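Jafarzadeh Legal Help
11 April 2023

1/ Many people ask us the same thing after a speeding ticket: "Should I just pay it?" I want to explain slowly, in ordinary words, what happens if you pay and what happens if you don't. It is general information. Your province may do it differently, so please read your own ticket first.

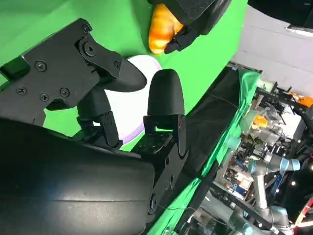

Bread roll above a white plate, green backdrop behind.

2/ When you pay the ticket, you plead guilty. Many drivers do not know this. They think paying is only a fee, like parking at the arena. But the conviction goes on your driving record, and your insurer can see it when you renew.

3/ Look at the date on the ticket. You have a limited number of days to answer, and the number is printed on the back or at the bottom. If you were on holiday or moved house, the days still count.

4/ Usually you have three choices. You can pay. You can ask for a meeting with the prosecutor. You can ask for a trial. In some places the second choice does not exist, and the form will show you only two boxes.

5/ The meeting is short. Ours are often 11 minutes, sometimes less. The prosecutor may offer a lower speed on the charge, which can mean fewer points. You are allowed to say "I need to think about it." Please say this if you need to.

6/ A question from a reader in Trisden: "The officer wrote the colour of my car wrong. Is the ticket cancelled?" Most likely no. A small mistake can often be corrected in court. A mistake in the section number or in the date of the offence is more serious, so show it to somebody before you answer.

7/ If you want a trial, ask for disclosure in writing. This means the officer's notes and the papers for the radar or laser device. Ask early. Keep a copy of your letter, and write on it the day you sent it.
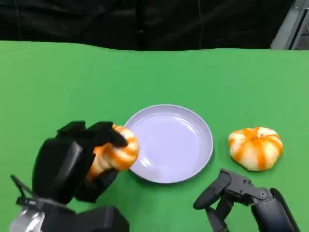
Pumpkin and plate on the green table.

8/ Last October we helped a driver who was charged with 51 in a 30 zone, on the road beside the Brirkine school. He was sure there was no sign. We went with him to look, and there was a sign, behind a big cedar. We took pictures from the driver's side of the road. The charge was reduced, but it was not withdrawn.

9/ So if your case is about a sign, go back soon. Branches are cut, signs are moved, and in winter the snow covers everything. Take your pictures from where a driver would sit, and at the same hour if you can.

10/ About money. The fine on the ticket is not always the full amount. There can be a surcharge and court costs. One client expected to pay much less and the total was over $600. Ask the court office for the total before you decide.

11/ If you cannot pay at once, you can ask for more time. Do it before the due date. After that date your licence may be suspended, and driving while suspended is a much heavier charge than speeding.

12/ Our free evening at the Zarkisitz library has 8 places. Bring the ticket, both sides, and your licence. If you need an interpreter, please write to us first so we can look for one.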